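Can machines do the boring jobs yet? - Home Automation Board - Page 1 of 1

siham_n
Started 28/10/2023

Right, I want opinions. We've been at it for months now and I'm more excited than I've been since we got the first arm moving. Shelf work is nearly there! Facing up crisps, taking a tub down, putting it back where it came from - dull jobs, the sort I did for a whole summer as a student and hated. Tubes are a lovely thing to start on because they stand up by themselves and the lids are easy to spot. Our middle shelf the other day, six tubes in a row and the gripper busy with a round container: 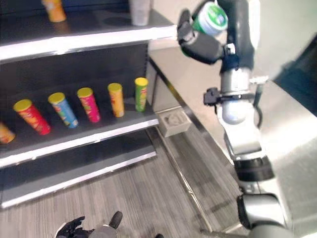
Warrick Hollis
Nearly there for whom, though? I ran a corner shop for 13 years. Filling a shelf is the easy bit. It's the split bag of sugar, the delivery that turns up early and the customer who wants the one at the back.

siham_n
Fair, and I'm not saying it can run a shop. I'm saying it can keep a shelf tidy overnight with the lights off and no one waiting. That's a real job that somebody gets paid for.

Nesma Bennani
I'm with Siham. We had a trial of the Pendamberg unit in May and I went in expecting to laugh at it. It did 200 picks and dropped 8. I've had Saturday staff who did worse (sorry, lads). Slow as anything, mind you, but it was still going when I came back from lunch.

Warrick Hollis
Eight drops in 200 is a lot of mopping if it's pasta sauce.

Nesma Bennani
It was tinned peas! But yes, point taken.

sohail.magsi
Shops are fine, but what I want is one for the house. Somebody tell me it can do a kitchen worktop. My Zallix vacuum is brilliant until it meets a sock.

siham_n
Worktops are harder and I love them for it. Everything is a different shape and half of it is black or shiny. Close up, from the wrist, you get dark curves, a silver rim, a row of prongs, and the thing has to decide what's an edge and what's a gap. A pale surface behind helps loads. I could look at these all day: 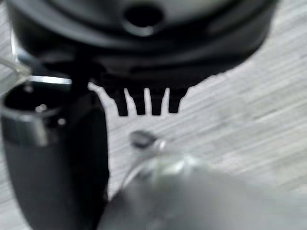 TIPS FROM THE THREAD SO FAR (I'll keep adding)

Start with things that stand up on their own.
Leave a finger's width between items, more if you can spare it.
Dark things on a light top, light things on a dark one.
Don't judge it on speed for the first 20 tries.

Samer Darwish
Disagree with the last one. If it takes ten minutes to move a mug I'll move the mug. Speed is the whole argument at home.

sohail.magsi
Depends if you're in the room. I don't care how long my dishwasher takes.

Samer Darwish
Hm. All right, I'll give you that. Still wouldn't let one near my Rüegg knives.

siham_n
Nor would I, not yet! Mugs next, then cutlery. Has anyone tried the soft Plakell fingertips on wet crockery? I'm after some before I risk the good plates.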